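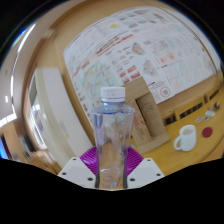 Plastic bottle with a white cap, held upright between two gripper fingers.

Kodikara Business Award Entries – README

Version of December 2, 2022

The data set has 1717 entries to regional business award programmes, in 65 categories. Each row is one entry. The text was typed from the public lists of finalists by the Isosari office and checked a second time in Gondar.

Files
entries.csv – entry number, category, country, year, result
categories.csv – the category names, old and new
notes.txt – corrections made since February

Known problems
For 591 entries the result is missing, as the organiser published only the winners. Please do not read an empty field as "not awarded". Some firms changed their name between two years; we kept the name as it was printed.
Entry statements longer than 50 words were left out.

Use
Free for teaching and research. For commercial use please write first to Drunex, who keep the master copy. Corrections are welcome – please give the entry number.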